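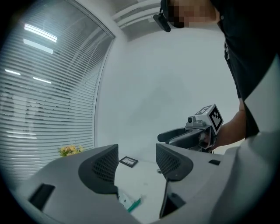 Sisbridge Robotics Club - Minutes

Thursday, July 31, 2025
Minutes taken by Soon-im Han

In the room: Wycliffe Kombo (chair), Ming-te Tsai, Kuo-hua Lu, Wing-sze Chuang, Soon-im Han.

1. Last minutes
Accepted with one fix. Kuo-hua did not "agree" to rewrite the calibration script. He said he would look at it. He has looked at it.

2. Table-clearing project: where we are
Ming-te reported that the club now has 1044 recorded demonstrations made with the hand-held grippers, all on the white table. Tasks so far are picking up small desk items and standing a picture frame upright. He thinks that is enough to train a first policy and wants to start this weekend.

Wing-sze asked how many of the 1044 anyone has watched all the way through. Ming-te said he had checked that the files open. Wing-sze said a file that opens can still be a recording of somebody dropping a pen. The minute-taker agrees and asked for that to be written down, so it is.

Kuo-hua said the tracking cube on one gripper had shifted on its mount at some point in July and we don't know when. Ming-te believes the effect is small. Asked what he based this on, he said the plots looked fine. Wycliffe asked to see the plots. They are on Ming-te's other laptop.

Action: Wing-sze and Soon-im to watch a sample before any training starts. Kuo-hua to re-glue the cube and mark its position with a paint pen.

3. Plemari challenge
Entries close soon and the form asks for a success rate. Wycliffe wants to put in a number. Long discussion. At the last trial the arm completed 2 out of 10 attempts at standing up the frame, and Wing-sze says one of those two should not count, as the frame fell over again when the arm let go. Ming-te said the rules do not say it has to stay up. Wing-sze said she would like to hear him tell the judges that.

Soon-im asked whether we should be entering at all with a robot that fails most of the time. Wycliffe said every other club is in the same position and will just film until it works. This may well be true. It did not persuade everyone.

Vote on entering: three for, two against. We enter, on condition that the form gives the real figure and the video is a single take with no cuts.

4. Software
Kuo-hua has been trying Vidia for sorting the recordings. It labels them automatically. It labeled a good number of the frame clips as "writing." He will give it one more week and then go back to the spreadsheet, which everyone dislikes but which has not yet been wrong by itself.

5. New objects
Wing-sze pointed out that all the tests use the same few things on the same table by the same window, and asked what we expect to happen on a brown table. Ming-te expects it to cope. Wycliffe expects it not to. Both guesses are recorded here so we can check them later.

Action: Wycliffe to bring a different table, or at least a tablecloth.

6. Any other business
Sheikh batteries: the second charger is still missing. Please look in your bags.
New members' evening: Ming-te offered to run a live demo. The meeting preferred a talk with the arm switched off - to be settled next time.

Closed early as the building was being locked.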